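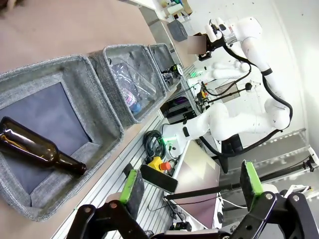 29/03/2024. Speech archive, Whitfield primary campaign. Entry by S. Fitzsimmons.

Transcription of the Fladivwood rally recording was completed this morning. The candidate, Mr Prado, spoke for longer than the printed programme allowed, and the final section on rail fares does not appear in the text released to the press. It has been transcribed from the audio and marked as unscripted.

The coding sheet now holds 409 passages, of which 158 have been read by both coders. Agreement remains weak in two categories, "appeal to party history" and "attack on opponent". Mr Oyelaran codes any mention of a former leader as history. I have been doing so only where the speaker draws a comparison with the present. The written guidance supports either reading and will be amended. Until then, disputed passages are to be left uncoded and initialled in the margin column.

Mr Kao reports that Draltix drops the time stamps when a file is exported in parts. Export whole files only. The Mercado speeches from the northern district were exported in parts and must be done again.

Query from E. Mercado (no relation to the candidate of that name): should replies to hecklers be counted as part of the speech? Present practice is to count them where the candidate addresses the hall and to omit them where the exchange is private or cannot be heard. Two passages at Fladivwood fall between these and are held over.

The folder named Trivia is to be renamed. It contains the opening jokes and local references, which will be needed for the May report.

Outstanding: second reading of the town hall set; consent letter for the radio debate; correct spelling of the Whitfield chair's surname, given in two forms in the local press.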